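Home Papers Datasets Code Notes About Search

3. Gathering the Folding Examples

OK, so this is the part of the paper I'd want to read first if I were you. The learning side of Cultasar is pretty standard and I'll get to it in Section 4. The examples took most of my year, and they're where I made most of my mistakes.

3.1 What counts as one example

One example is a single fold of a single piece of cloth, starting with the fingers open above the table and ending with the fingers open again. I recorded 4000 of these at the Vemham site, all by hand, with a camera riding on the gripper and looking down past the fingers. There's no robot arm in the recording stage at all. I just walk up to a table, fold a towel, and let go (my wrist had opinions about this by March).

I threw out 921 of the 4000. Most of those were dropped pinches, where I'd closed on the cloth and lost it halfway through the lift. I went back and forth on this! A dropped pinch is real information, and a policy that never sees one won't know how to recover. But my first labels didn't separate "dropped and tried again" from "dropped and gave up," and fixing that after the fact would have meant rewatching everything. So they're out of the training set, and I've put them up as a separate download in case somebody has more patience than I do.

3.2 Picking the cloth

My early cloth was all plain, and the tracking hated it. A big flat patch of one color gives the matcher very little to hold on to, especially when the camera gets close. Stripes helped a lot. Embroidery helped too, though I only have a few pieces with any, so please don't read much into that. I also moved toward thicker terry, which stands up in a nice ridge when you pinch it. Thin dish cloths slide flat between the fingers and you can't tell from the video how much you've got.

3.3 The pinch itself

The instruction I settled on was to come down on the cloth with the fingers a little apart, close, and then pause before moving anything. That pause is worth more than it sounds. It gives the Flirkitton labeling script a clean stretch where the fingers are shut and the camera is nearly still, and the script uses it to mark the start of the lift. Before I added the pause, I was marking lift points by hand, 1489 of them, and my own marks from morning and evening didn't agree with each other.

Figure 5 is a view from the gripper camera with a fold of striped towel between the pads. The things I check for when I'm reviewing are both pads in view, a raised fold between them, and enough table showing to give the tracker a fixed surface.
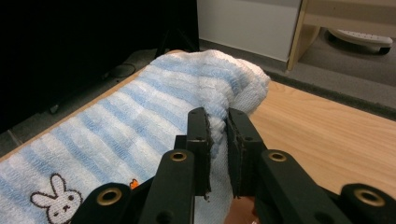 Figure 5. Gripper camera view of a pinch on striped terry cloth. Wood tabletop at right, embroidered rabbit at lower left.

3.4 Changing the room

I worked on five tables, and I let the backgrounds stay messy. Visser, my older dataset, was shot against one clean wall, and the policy trained on it fell apart as soon as I moved the table. With Cultasar I shifted things between batches and didn't tidy the floor. I can't say how much each change helped, as I never ran them one at a time. I'd like to, if I get another stretch at Vemham.

Comments

towelhead_dan: Did you try the pause at the end of the fold too? We get messy release labels.

author: A little. It helped, but I kept forgetting to do it, so it's not in this release.

mk_grips: Thanks for putting the dropped ones up. Downloading now.

Contact | Copyright Cultasar project | Back to top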